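Kutau Parents' Circle: where we are at the halfway point
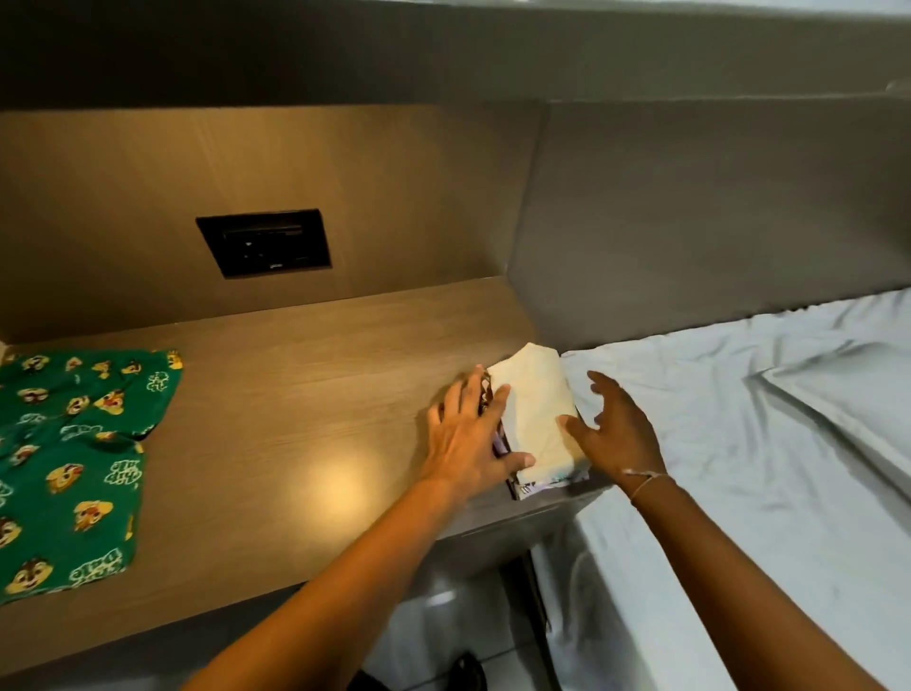
Green fabric on the wood-grain shelf.

Hi all! I know the form asks for a "mid-term narrative," so this is me narrating. The numbers are in the boxes you gave me, and everything that didn't fit in the boxes is in here.

Quick reminder for whoever on the Zumance side is reading this for the first time: you gave us money to run a weekly group for parents with a new baby and at least one older kid at home. We started in February, Friday mornings, in the upstairs room on Chin Street. I wrote the application with my second asleep on my chest, and I think it showed (sorry about the budget page).

Attendance first, because I know you want it. The first week I set out chairs for a crowd and five moms came. Five! I drove home convinced I'd have to send the money back. Four of them came back the next week and brought friends, and by spring we'd had 200 visits signed in on the sheet. That's visits and not separate families, and a good chunk of them are the same wonderful people over and over. I've stopped worrying about that. When you have a six-week-old, showing up anywhere twice is a big deal.

What we do has changed from what I said we'd do. The application had a topic for every session: sleep, feeding, jealousy, going back to work. We got through two of them. The sleep one was fine. The jealousy one ran an hour over, and people were still talking on the stairs with diaper bags on their shoulders. After that I dropped the handouts and we just started with one question each week. "What did your older one say about the baby this week?" has been the best by a mile. One little girl asked when the library wanted him back. Another kid has been telling everyone at preschool that the baby is his and his mom is only helping.

There's been harder stuff too, and I'd like it in the report even though there isn't a box for it. Several moms have talked about their births for the first time in that room. A couple of people had lost a pregnancy between their two kids and didn't know where to put that, being happy and sad on the same morning. I had a miscarriage between my own two, so I'm not neutral here. I'm also not a counselor, and I say so at the start of every session. I keep a list of local people who are, and I've handed it out more than I expected. If there's any wiggle room in the second half, I would love to pay one of them to sit in once a month.

Things that didn't work:

The evening group. I ran it at 7:00 for dads and for anybody working days, and 7:00 is bath and bedtime in every house I know, including mine, so I don't know what I was thinking. We had one dad the first time and the same dad the second time. He now comes on Fridays when his shifts allow, and he makes better coffee than I do.

The online sign-up. I set it up through Brultex and it sent everyone two reminders, one of them at 3 in the morning. A few people said they were up anyway. I've gone back to a paper sheet and a group text.

The older kids' corner. It's halfway there. We have the rug and the blocks, but toddlers plus a staircase makes everybody jumpy, me most of all. The building has said yes to a gate and I'm waiting on the install.

Money, in plain words. Rent is on track. Snacks are over, entirely my fault, and I've switched from the bakery to baking. I have $400 left in the supplies line that was meant for printed handouts, and since we don't use handouts now, I'm asking to move it to childcare help for the older kids. One extra pair of hands on the rug would mean the moms could finish a sentence. If you need that request on a separate form, send it over and I'll fill it out the same day (or the same night, more likely).

For the second half I'm planning to keep Fridays just as they are, drop the evenings, and try a Saturday walk once a month with strollers and scooters so that partners can come. I'd also like to put together a little booklet of the things the older siblings have said. The moms have been asking, and I've been writing them down on the backs of the sign-in sheets with everyone's okay.

You asked on the form how I'll know whether it's working. I've thought about it a lot and I still don't have a great number for you. People text each other in the middle of the week now, without me in it. Two of the families swap school pickups. My first group has babies who sit up and steal each other's crackers.

The sign-in totals and receipts are attached. Call me with any questions, mornings are best, and please ignore whatever is going on in the background.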